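How Soap Gets Dirt Off Your Skin

November 30, 2023
By Eldana Alemneh

Water is good at washing away some things and poor at washing away others. Sugar, salt and dried sweat come off easily because they dissolve in water. Butter, engine oil and sun cream do not. If you rinse a buttery hand under the tap, the water forms beads and runs off, and the butter stays where it was.

The reason lies in the molecules. A molecule is a very small group of atoms joined together. Water molecules have a slight electric charge at each end, and they pull on one another. Oil molecules have almost no charge at their ends. Water molecules hold on to each other much more strongly than they hold on to oil, so the two do not mix.

Your skin makes its own oil, called sebum. It keeps the skin soft and slows down the loss of water. It also traps dust, dead skin cells and germs. To remove that mixture, something is needed that can hold on to oil and water at the same time.

What a soap molecule looks like

A soap molecule is long and thin, and its two ends behave differently. One end is called the head. It is drawn to water. The rest is called the tail. It is drawn to oil and kept away from water.

Substances built like this are called surfactants. Bar soap contains one kind. Shower gel, shampoo and most face washes contain other kinds, which are usually made in a factory from plant oils or from crude oil. They are sold in bars, bottles, pumps and squeeze tubes. The packet makes no difference to the chemistry.
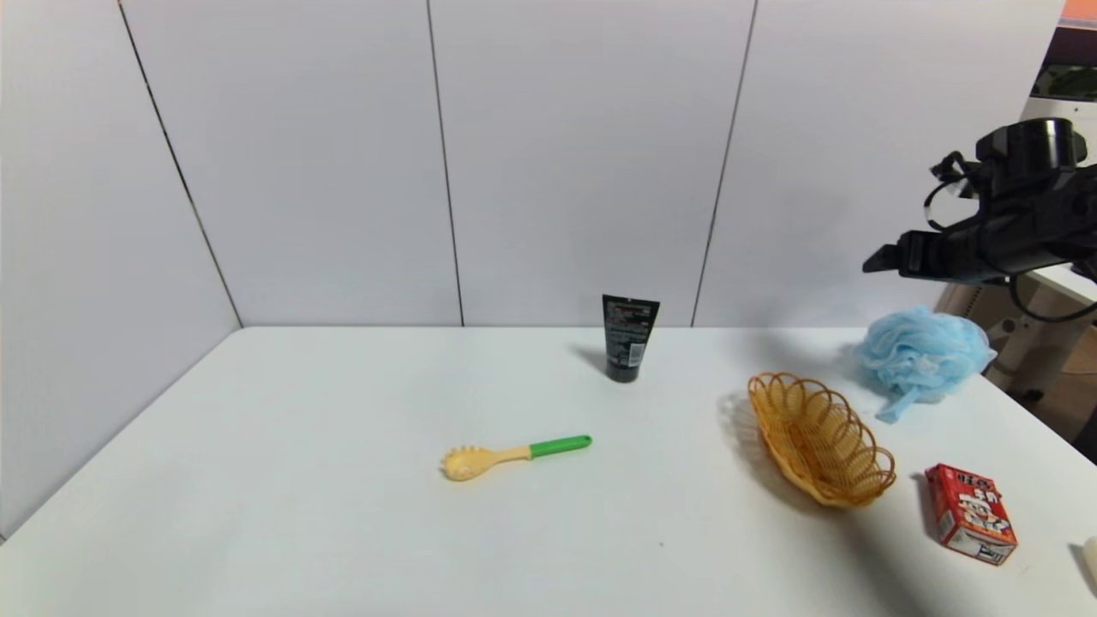
Mulugeta Tufa wrote to ask whether a thick gel cleans better than a thin one, as his daughter was sure that it must. It does not. Makers add thickeners, often ordinary salt, so that the gel does not run straight through your fingers. A thin gel with the same amount of surfactant will clean just as well, although more of it may end up down the drain.

How the dirt is lifted

When you rub soap and water on your skin, the tails push into the oil. The heads stay outside in the water. As you go on rubbing, the layer of oil breaks into tiny drops, and each drop becomes covered in soap molecules with their heads pointing outwards.

A drop covered in this way is called a micelle. From the outside it looks to the water like a ball of heads, so the water can carry it off. The dust and germs that were stuck in the oil go with it. In soaps of the usual type, a micelle is formed by somewhere between a few dozen and a few hundred molecules. It is far too small to see without special equipment.

Some germs are also damaged directly. Certain viruses have an outer coat made of fatty material, and soap tails can push into the coat and break it open. This takes time – a quick dip under the tap is not enough.

Where the foam comes from

Foam is a large number of air bubbles held in a small amount of water. Pure water can make bubbles, but they burst almost at once because the water molecules at the surface pull together so hard. This pull is called surface tension. Soap molecules gather at the surface and weaken it, so the film of water round each bubble can stretch without breaking.

A bubble wall is a sandwich. There is a layer of soap molecules on the inside, a layer on the outside and water between them. The water slowly drains downwards. When the wall becomes too thin, the bubble bursts.

Anything that mixes air into soapy water will make more foam. Netting works well because it has many small holes, and each hole can hold a film of soapy water until air is pushed through it.

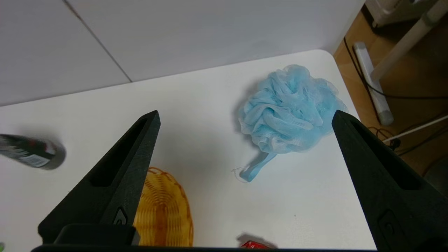 More foam does not mean cleaner skin. Some surfactants clean well and foam very little. Foam is useful mainly because it spreads the soap over a wide area and shows you which parts you have already covered.

Hard water and scum

Water that has passed through chalk or limestone picks up calcium. This is called hard water. The calcium joins on to bar soap and makes a grey solid that will not dissolve, known as scum. It is the ring left round the bath. Soap used up in this way cannot clean, so in hard water areas people need more of it. Most shower gels do not form scum.

A test to try at home

You need two clean jars with lids, tap water, cooking oil and washing-up liquid. Ask an adult before you start.

1. Put 100 ml of water in each jar.
2. Add 15 ml of cooking oil to each.
3. Add a few drops of washing-up liquid to one jar only.
4. Close both lids and shake the jars for the same length of time.
5. Stand them side by side and watch.

In the jar without washing-up liquid, the oil will soon rise and form a clear layer on top. In the other jar the mixture will stay cloudy for longer. The cloudiness is caused by small drops of oil scattering the light.
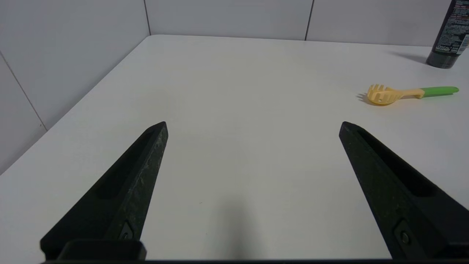 A plain, pale surface.

Wipe up any spilt oil straight away, as it makes floors slippery. Do not pour the oily water down the sink. Soak it up with old newspaper and put it in the bin.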